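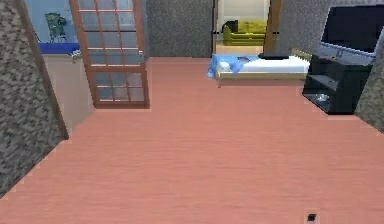
Computer-rendered interior with pink wood flooring and a gray speckled wall.

Andine Adds Shared Calendar Booking to Zou Landing Pages

DRONDBY – Wednesday, September 12, 2018 – Andine, the maker of the Zou landing page builder, today announced the general release of Zou Booking, a scheduling block that lets visitors reserve a call or an appointment without leaving the page they are on. The block is included in all paid Zou plans starting today.

Zou Booking was opened to a test group in April. During the test period, 319 businesses placed the block on at least one live page. Andine made two changes in response to their comments: the booking form now asks for a phone number only when the page owner requires one, and canceled appointments are returned to the public calendar at once.

Page owners add the block from the same menu they use for text, buttons and forms. They then choose opening hours, the length of each appointment and the time that should be left free between appointments. Visitors see open times in their own time zone and receive a confirmation by email. A link in that email allows them to move or cancel the appointment.

Teams can connect more than one calendar to a single page. Requests may be assigned in turn, or sent to whichever team member has the first open slot. Owners who prefer to review each request can hold it for approval, in which case the visitor is told that the time has not yet been confirmed.

"Many of our customers were sending visitors to a separate site to pick a time, and they told us that a good share of those visitors never came back," Andine said in a statement. "Keeping the calendar on the page was the request we heard most often from small service businesses."

The release also includes a connection to Palto, the contact management service. When the connection is switched on, each new booking creates or updates a contact record in Palto and adds the name of the page where the booking was made. Existing notes in the record are left as they are. Customers need an active Palto account and must approve the connection once from the Zou settings page.

Zou Booking comes with 127 ready-made page templates for fields such as tutoring, home repair, accounting and fitness. Colors, fonts and wording can be changed in each template. Pages built before today do not need to be republished unless the owner adds the new block.

Customers who took part in the test will keep their current settings and bookings. Those on the free Zou plan may try the block for two weeks, after which it will stop accepting new appointments until a paid plan is chosen. Appointments already made will stay on the calendar.

About Andine
Andine develops page building and lead collection software for small and mid-sized businesses. The company is based in Drondby.

Media contact
Andine Press Office, Drondby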